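From: Bradley Whiteley
To: godoy-users
Date: Tue 14 July
Subject: Re: [godoy-users] Duplicate records after re-import of branch catalogs

Elango Lobo wrote:
> We merged the Aro branch catalog into the main Godoy database last
> week. Before the merge Aro held 2,689 titles. After it, the import
> log shows 3,068 new bibliographic records, and a title search returns
> many items twice. Match key was ISBN only. We have run the same job
> since January on the Cikuden branch with no trouble. Is there a
> setting I have missed, or is the export file bad?

Elango,

The export file is probably fine. The match key is the more likely cause, and the log you attached supports that.

When Godoy matches on ISBN alone it compares the strings exactly as stored. It does not strip hyphens and it does not convert between the 10-digit and 13-digit forms. If Aro was cataloged under older rules, many of its records carry the short form in 020 $a and your main database carries the long one. Each of those loads as new.

That explains the duplicates but not why the new-record count is higher than the number of titles. For that, look at the multi-volume sets. With "split on holdings" turned on, the loader writes one bib record per volume. Cikuden has very few sets, so the setting would have done no visible harm there.

What I would do, in this order:

1. Restore the snapshot from before the merge. Do not try to dedupe in place, as item barcodes will already be attached to the wrong bibs.
2. Turn off "split on holdings" in the import profile.
3. Run the Drurine normalizer over the Aro file with the ISBN-13 option set. It leaves 020 $z alone.
4. Change the match key to ISBN plus the first 50 characters of 245 $a, folded to lower case.
5. Load a test batch and read the log before loading the rest. 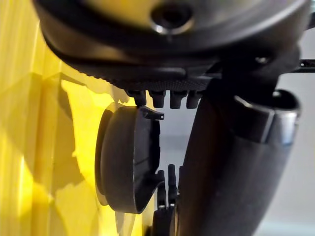 Does the longer match key slow the load down?

Slightly, on the first pass only, while the title index is built. My last load used batches of 2,000 records and later passes took the same time as with ISBN alone.

Records with no ISBN at all will still come in as new under either key. Send those to a review file and match them by hand on 010 or 035 if present.

Bradley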